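Filed under: Workshop Notebook / Visits and Open Days
Jul 8, 2024
Posted by the bench team

Open day at Venter's handling hall, with the Plekton people showing their end of the Prirnis project. I promised I'd write this up while it was fresh, so here goes, and please forgive the rambling — it was a long day and a very good one. We'd been asking to get over there ever since December, when the first invitation fell through on account of the snow, and I'm so glad we kept asking.

The soft surface table was our first stop, and I could have stayed there all morning. They are working on how hard a gripper should push when what's underneath gives way, and I got to watch the blue printed one lean right down into the grey mat until the fabric folded up on both sides of it. Our own tests have all been on hard tabletop, which I now think was a bit lazy of us. I asked what they print the bodies from and got a very generous answer that I didn't write down properly. Must email.
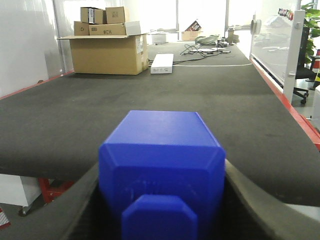

Crates and the long aisle

After a cup of tea (and a really excellent date slice, thank you to whoever baked it) we went over to storage. I'm fond of a tidy aisle, and this is one, with blue crates up both sides on metal racking and plenty of clear floor between. The shelves on the left are tilted so the crates face into the aisle, and I'd like to try that at home on our back shelving before we buy anything new. Our host reckoned the angle took them 3 goes to settle on. Too shallow and the arm has to reach over the rim, too steep and the small parts all slide to the front in a heap, which sounded very familiar!

The crates come through Givau, who will apparently sell you 16 at a time and no fewer. We'd manage with that. The full programme runs to 400 of them across two sites, so you can see why they've standardised on the one colour and the one rim.
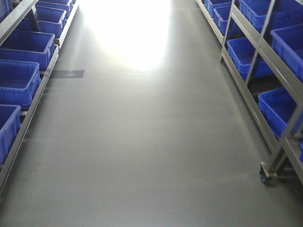

Can a small workshop like ours start on this without replacing all its shelving?

Start with a single bay. Their advice was to pick one crate size, fix one shelf angle, and run the same pick over and over until the misses are boring, and only then add the next bay. They did it that way themselves and it cost them almost 5 weeks, mostly spent on the shelf brackets.

Next was the roller line, the part everyone had come for, judging by the crowd of us shuffling about for a decent spot. You look down over two black fingers, with an open blue bin on the left and the roller tracks running away past it, and more bins stacked up high on the right. I hadn't appreciated how much of the view the fingers themselves take up at that range. It explains a lot about the trouble we had last year lining up on a bin edge, and I owe the software side of our bench an apology for some of the things I said at the time.

A couple of points I scribbled on the back of the visitor sheet: they leave the rim of the bin in view for as long as they can on approach, and they slow down early, well before they need to. There was a good discussion on whether rollers are worth the bother over a plain belt. I came away leaning towards rollers, though I'd want to hear ours running for a whole day first, given how noise carries in our building. 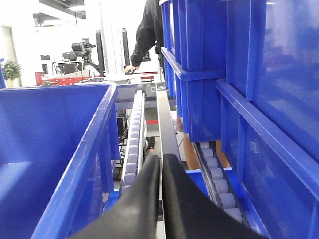
Written up by: the notebook keeper
Mechanical bench, handling group

Back again, after supper, with the last of it. The final stop was the free movement session, where the arm travels over open floor with nothing to pick up and you simply watch how it carries itself. It sounds dull and I was completely taken with it. We hardly ever do this at our place, we go straight to the pick and then wonder why the approach looks so nervous.

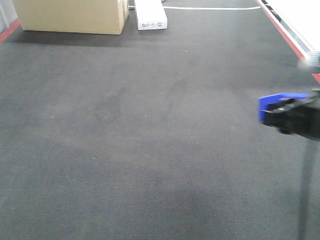 Settling time is what I want us to measure first, now that I've seen how they go about it. They send the arm out, bring it to a stop, and write down how long the tip takes to go quiet, then do the same again from another direction. A bit of carpet with red strips down both sides, like theirs, would give us a marked lane to work in, and we have offcuts enough in the store to do it this week. I'd keep a cardboard box at the far end too, as a fixed thing to aim at. We can argue over the lane width when I see you all.

Still to do: email about the print material, ask Givau for a price on the 16, dig out the old bracket drawings, and send a proper thank you note. They've offered to come and see us in return, so the bench by the window will need clearing before then.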